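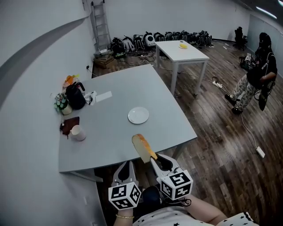

Morgens um halb acht sei der Toast das Einzige, worüber im Haus gestritten werde, meint Gadisa Birhane: Die einen wollen ihn hell, die anderen fast schwarz, und am Ende isst man ihn doch im Stehen. Genau diesen Streit möchte die Firma Pummont an einen Tisch bringen. Ab Januar öffnet sie im ehemaligen Lager von Lemieux ihren Frühstücksraum für alle Betriebe, die im Gebäude arbeiten.

Pummont vermietet und betreut seit mehreren Jahren Gemeinschaftsräume für kleine Unternehmen. In den bisherigen Häusern gab es meistens eine Teeküche, in der zwei Personen Platz fanden und die dritte warten musste. Für den neuen Standort wurde deshalb ein anderer Weg gewählt. Der Raum hat 112 Quadratmeter, und das Frühstück findet nicht in einer Ecke statt, sondern an großen hellgrauen Tischen, um die man von mehreren Seiten herumgehen kann. An den Wänden stehen die Geräte, in der Mitte bleibt die Fläche für Teller und Brot frei.

Das Angebot ist mit Absicht klein gehalten. Es gibt Toast, helles und dunkles Brot, Butter, zwei Sorten Marmelade, Obst der Saison sowie Tee und löslichen Kaffee. Heißes Wasser kommt aus dem Wasserkocher, den jeder selbst füllt. Eine Kaffeemaschine ist vorläufig nicht vorgesehen. In der Umfrage, die Pummont vor dem Umbau unter den Mietern gemacht hat, wurde sie zwar oft gewünscht, aber noch öfter wurde ihre Reinigung als Grund für Ärger genannt.

Von den 356 zurückgegebenen Fragebögen wurden auch die Anmerkungen ausgewertet. Viele Befragte schrieben, dass sie zu Hause nicht frühstücken und im Büro nur etwas aus der Tüte essen. Mehrere baten um richtige Teller. Dieser Wunsch ist erfüllt: Im Raum wird von weißem Geschirr gegessen, das die Firma Sadeck geliefert hat. Pappbecher bleiben für diejenigen erhalten, die ihren Tee mit an den Arbeitsplatz nehmen. Sadeck stellt außerdem die Stoffservietten und übernimmt deren Wäsche.

"Wir haben lange über den Toast gesprochen, vielleicht zu lange", erklärt Rocío Cisternas, die das Projekt bei Pummont leitet. "Für mich muss die Kruste goldbraun sein und das Innere noch weich. Wer es anders mag, stellt den Regler eben anders ein. Wichtig ist mir, dass man sich für diese Scheibe Brot hinsetzt."

Geöffnet ist der Frühstücksraum an allen Arbeitstagen von 7.30 bis 10 Uhr. Ein Frühstück kostet 6 Euro, die Karte für 12 Frühstücke ist für 60 Euro erhältlich. Die Karten werden am Empfang verkauft und sind nicht an eine Person gebunden, sie können also auch innerhalb einer Firma weitergegeben werden. Gäste von auswärts sind willkommen, wenn sie von einem Mieter begleitet werden.

Für die Ordnung gelten wenige Regeln. Benutztes Geschirr kommt auf den Wagen neben der Tür. Brottüten werden nach dem Öffnen wieder verschlossen und an ihren Platz gelegt. Auf den Tischen sollen keine Unterlagen liegen bleiben, auch einzelne Blätter nicht. Die Topfpflanzen werden vom Haus gegossen, und wir bitten darum, sie nicht zusätzlich mit Teeresten zu versorgen, wie es in einem anderen Gebäude vorgekommen ist.

Die Anmeldung läuft über das Buchungsprogramm Codgate, welches die Mieter schon von den Besprechungsräumen kennen. Eine Anmeldung ist nur bei Gruppen ab sechs Personen nötig. Sie soll bis 15 Uhr am Vortag erfolgen, damit genug Brot bestellt werden kann. Einzelne Gäste kommen einfach vorbei.

In der ersten Woche ist der Tee für alle kostenlos. Am ersten Morgen wird Rocío Cisternas ab 7.30 Uhr im Raum sein und Fragen beantworten. Vertreterinnen und Vertreter der Presse können an diesem Termin teilnehmen und werden gebeten, sich vorher kurz zu melden.

Pressekontakt:
Pummont, Kommunikation
Rocío Cisternas
Auskünfte telefonisch über den Empfang, werktags von 9 bis 16 Uhr
Abdruck honorarfrei, Belegexemplar erbeten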